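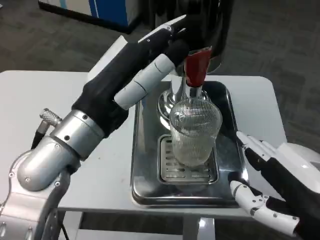 Proceedings > Student Projects > Section 4

4.2 The pouring task

Figure 1. Left hand at the red handle, right hand near the tray, with the ribbed glass under the spout.

We were very fond of this task, and the students in the Skolar class asked for it again and again (it was Marisol Nina's team who first wrote it up, in July). The left hand in its black glove has to take the handle, while the right stays close to the glass and waits its turn. Each team got 50 tries, and Larasati Ismail's team logged 47 of theirs in full, which made all of us very happy! We kept the table, the tray and the glass the same for every team, and we asked the students to write down in their own words what they thought went wrong each time.

Related items
Gripping soft cups: notes from the Priltau club
Ngubane and Jakab, A first robotics course at Valderrama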